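Fondex (club de robótica)

Fondex es un club estudiantil de robótica dedicado a la manipulación de objetos cotidianos. Nació como grupo de lectura de una asignatura optativa y pasó a tener actividad propia el curso siguiente. Trabaja sobre todo con pinzas de mano, sin brazo, y organiza cada enero la prueba interna conocida como Berkis.

Historia

Lo puso en marcha Ashraf Nasr, entonces estudiante de tercero, con una pinza impresa y un cuaderno de apuntes. Primera sede: un aula prestada, solo de tarde. Después un trastero con enchufes. El nombre viene de una etiqueta pegada en el armario del aula, no tiene otro significado.

El primer proyecto, Durkier, era un brazo de mesa que debía clasificar tornillos. Se abandonó a mitad de curso. Los motores se calentaban, el presupuesto no daba (800 euros para todo el año) y la mitad del grupo estaba de exámenes. De Durkier quedan los soportes y buena parte del código de calibración, que todavia se usa.

Indira Murthy entró al año siguiente y propuso dejar el brazo y empezar por la mano: registrar cómo una persona agarra las cosas con una pinza y aprender de ahí. La idea no gustó a todos. Se votó, salió adelante por poco.

Organización

Sin cuota. Tres grupos de trabajo: captura, datos y taller. Los nuevos entran por captura, donde se aprende antes, y cambian de grupo cuando quieren. Coordinación rotatoria, por cuatrimestre. Las reuniones empiezan a las 18:30 y suelen alargarse. Actas en una carpeta compartida, bastante desordenada según los propios miembros.

La lista de correo tiene 61 direcciones, contando antiguos alumnos. Activos, bastantes menos.

Proyecto Naidu

Es el proyecto principal. Consiste en reunir demostraciones de agarre en casas y no en laboratorio: camas, mesas de cocina, estanterías. Cada participante hace tareas cortas de coger y dejar, y luego las anota con un vocabulario cerrado (acercar, cerrar, levantar, soltar, fallo). Los fallos se guardan igual que los aciertos, norma de la casa desde el primer mes.

El conjunto reúne unas 2406 demostraciones anotadas. Las categorías más trabajadas son ropa doblada, utensilios y envases de comida. Falta vidrio, falta casi todo lo mojado.

Los envases flexibles son los que mas guerra dan. Una bolsa brillante se deforma al cerrar los dedos, refleja la luz, y si está debajo de otra arrastra a la vecina. Además el material de embalaje cambia de forma según el contenido, con lo cual dos bolsas iguales no se agarran igual. El grupo de datos distingue entre envase apoyado, envase de pie y envase tapado en parte por otro; la última etiqueta es la que acumula más discusiones entre anotadores.

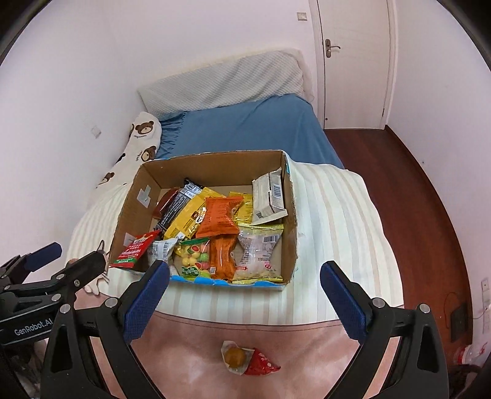 Prueba Berkis

Competición interna, abierta a otros centros desde la segunda edición. Por parejas: una persona maneja y la otra lleva el tiempo y apunta. Hay que sacar envases de una caja de cartón y dejarlos fuera sin romperlos. Penaliza tocar la caja, penaliza más volcarla. Tres intentos, cuenta el mejor.

El reglamento ha cambiado varias veces. En la primera edición se permitía ayudarse con la mano libre, se quitó. También hubo una modalidad con ojos vendados que duró una tarde.

Docencia

Desde hace dos cursos el club imparte un taller introductorio. Contenido: mecánica básica de la pinza, calibración de cámara, anotación, y una sesión final de práctica libre. Material en español, con partes sin traducir aún. Murthy redactó los apuntes de calibración; los de mecánica son de Nasr y estan pendientes de revisión.

Véase también

Manipulación robótica
Aprendizaje por demostración
Efector final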